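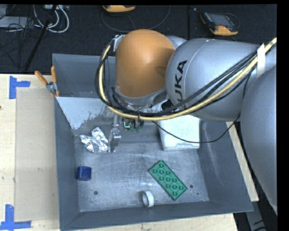
Police in Thibodeau are looking for a driver who hit a parked van on Pluvar Road early in the morning and left the place without stopping, the department said.

The crash happened shortly before 5 a.m. in front of the Puritz bakery, according to a police statement. The van was pushed onto the sidewalk and broke the front window of the shop. Two employees were inside preparing bread for the day. One of them was taken to the hospital with cuts on the hand and was released before noon, police said.

Officers found pieces of a headlight and a side mirror on the street. They believe that the other vehicle is a dark pickup truck with damage on the front right side. It was last seen driving north in the direction of the river bridge.

"We heard a very strong noise and then the glass was everywhere," one of the employees told reporters. She asked that her name is not published.

Pluvar Road was closed for nearly 2 hours between the bakery and the Plaketero furniture store, 300 feet away. Buses were sent through side streets until the road was opened again.

Residents of the block have complained before about fast driving at night. In June, a group of them gave the city a letter with 500 signatures, asking for a lower speed limit and better street lights. The city said at that time that it would study the request, but no change has been made until now.

No arrests have been made. Police ask that any person who saw the crash, or who has video from a home or a store on the road, contact the traffic unit. Calls can be made without giving a name.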